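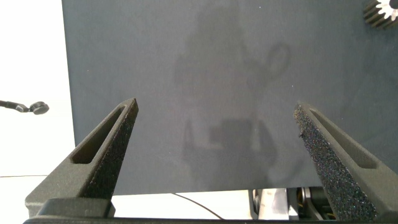 Slamet Nasution told me to give it a full season before deciding anything, and that the people on the floor would sort out who does what by themselves. I'm past the season now and it hasn't sorted itself out.

We put two Zoltico arms on the sorting benches in September. I lead a crew of 19. The arms pick parts and set them in trays, and the people who used to do that now check trays, clear stops and change finger pads. Nobody lost a job. But the three who were fastest by hand are the unhappiest, and the bonus was tied to hand counts. How have other shops handled pay and rotation after a change like this?
Posted by hollis_bench, April 27, 2019

Bernadette Dunne
Fix the bonus first. We kept ours on piece counts for 4 months after the arms went in at Solberg and it did a lot of damage. People were skipping pad checks to get back to the hand bench, where they could still earn. We moved to a flat shift rate plus a small amount for the whole line, paid on good trays out the door.

On rotation, we do 40 minutes on the arms, then swap. Longer than that and people stop looking. Everyone learns to clear a stop and change a pad, including the lead. Pads are cheap, so let the operator decide when one is done - don't make them ask.

Your fast hand sorters know which parts go wrong and why. Ask them to write the reject list, and pay them for the time.

tomw_nights
rotate everybody, no exceptions. worked for us

Slamet Nasution
I did say that, and I would still wait on the job titles. Not on the pay, though. Bernadette is right there. At Jusow we also had trouble with night shift getting all the stops and none of the training, so check who is on when the tech goes home.

Search help topics Go

Comments (3)

rk_packing: Is the flat rate higher or lower than what your best people made before?

Bernadette Dunne: A little lower for the top few. We held their old rate for a year.

merle: Same problem at my place, following.

Contact us | Copyright Hastia Community Help | Back to top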